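About Us

Hi, and thanks for clicking on the least visited page of our site! I'm one of the people behind Zevari, and I get to write this page since I complained the loudest about the old one.

We're a small company that tries to answer one question for people who run shops, laundries and stockrooms: can a machine do this chore yet? Some days the answer is yes. A lot of days it's "sort of, if you don't mind waiting," and we'd like you to hear that from us before you spend any money.

I used to manage a hat and glove store (two floors, one very slow elevator), and every evening somebody had to put the floor back together. Caps on stands, gloves in pairs, scarves folded so the label showed. I kept reading that robots were going to take care of all that, and I kept putting caps back on stands. So when the chance came to work on the problem itself, I jumped.

What we do all day is pick a chore, break it down into the small motions that make it up, and have people do those motions by hand with the same kind of grippers a machine would have. Two fingers on each side and that's your lot. It's humbling! Things you've done since you were five get weirdly hard when you can't feel the fabric. We record how the grippers move, and those recordings are what the robots learn from.

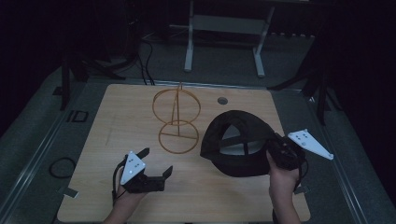

Cap and wire stand, done with a pair of hand-held grippers.

Caps are my favorite, and I will talk about them for as long as you let me. A box is a box whichever way you grab it, but a soft cap sags, flips and folds in on itself, and you have to get the open side over the stand without knocking the stand across the table. Our chore list has 167 entries right now, from pairing socks to hanging up aprons. As of Sunday, May 1, 2022, we'd call 44 of them ready for a machine to do in a real store with real people walking past. Putting a cap on a stand isn't one of the 44. I'm rooting for it.

The list lives in a thing we call Skullum, named after the first stand we ever practiced on, which looked a bit like a skull if you squinted. Every chore in there gets a plain grade and a few lines on what goes wrong. We went through the whole list again in April and moved two chores down a grade, which stung, but they'd been graded on brand-new towels and nobody's laundry is made of brand-new towels.

Our other project is Peltonen, the shop-floor side. That's where we come and watch your closing routine, time the boring parts, and tell you which of them a machine could take on and which you should leave with your crew for now. Clients like to argue with us about folding – please do, we like it too.

We don't sell robots. If you need one, we'll help you work out what to ask for, and then you buy it wherever you like. Our workshop is on the ground floor of the Irnico building, side door, and the bell works if you lean on it. Got a chore you're sick of? Write and tell us about it, the duller the better.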